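Teaching by Demonstration (robotics)
From the Clondik home automation wiki, last edited March 8, 2023
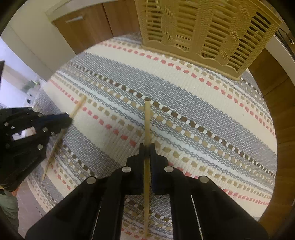

Two hand-held grippers, each with a thin wooden stick, over a striped rug.

Teaching by demonstration (you'll also see it called learning from demonstration, or imitation learning when people are feeling formal) is a way of getting a robot to do a job by showing it the job. I've been keeping this article going for a while now and I've tried to stick to plain words, so if you've come over from the maths pages, sorry, it's all a bit gentler round here!

The old way is to write out every move as a list of positions. That works nicely in a factory where the part always turns up in the same spot, and it works very badly on my living room floor. With demonstration you do the task yourself, a good many times over, and the recordings are used to train a program that picks the next move from what the camera sees.

Ways of showing

Hand guiding. You take hold of the arm and push it through the motion while its joints record. It's lovely for a beginner because you can feel where the arm gets stiff. The bad part is that your own hands and elbows end up in the camera view, and two arms at once is a real struggle for one person.

Remote control. You sit a little way off with a joystick, a headset or a small copy of the arm (the leader) and the big arm (the follower) does as you do. I learned on a leader set called the Fakon, and my first afternoon with it was mostly apologising to the table leg. You get clean recordings this way, but it's slow, and you can't feel much through it.

Hand-held grippers. My favourite, as you may have guessed from the top of the page. You leave the arm out altogether and carry just the gripper, usually with a camera fixed to it, and go about the task with that. Thin sticks are a good thing to practise on because they roll and tip and slide - you soon find out how lightly you can pinch. Soft pads on the inside of the fingers help a lot there. And you can work wherever you like, rug included.

How many goes does it need?

More than you'd hope. For a simple pick-up I start with 30 goes and see what comes out. For anything with two hands I'd plan on 400. My last two-handed set came down to 296 after I had thrown out the ones where I dropped something, dithered, or forgot to press record (it happens more than I'd like to admit). Some people keep the dropped ones in if they include a tidy recovery, and I've come round to that a bit, so long as they're labelled.

Change things as you go. Move the objects, turn them, work at a different time of day. Tullio Messina ran the Irkberg evening class where I picked most of this up, and he had us shift everything on the floor after every 7 goes. Very annoying, and my results did get better.

Common troubles

Speed is the big one. People show a task at the pace they'd do it themselves, and a real arm can't always keep up, so slow down more than feels natural. Wide-angle lenses take some getting used to as well: straight stripes come out as great big curves, and things near the rim are further off than you'd think. Then there's reach. With a gripper in your hand you can twist your wrist and lean right over, and a bolted-down arm may not manage that, so check the recorded path against the arm before you train on it.

Timing between two grippers matters too. If the left and right recordings don't share a clock, the hands drift apart in playback and one lets go too early. The Fehr method (one sharp tap of the two grippers together at the start, then line up the taps afterwards) is crude but I still use it.

See also: Leader and follower arms; Gripper pads; Two-handed tasks; Camera calibration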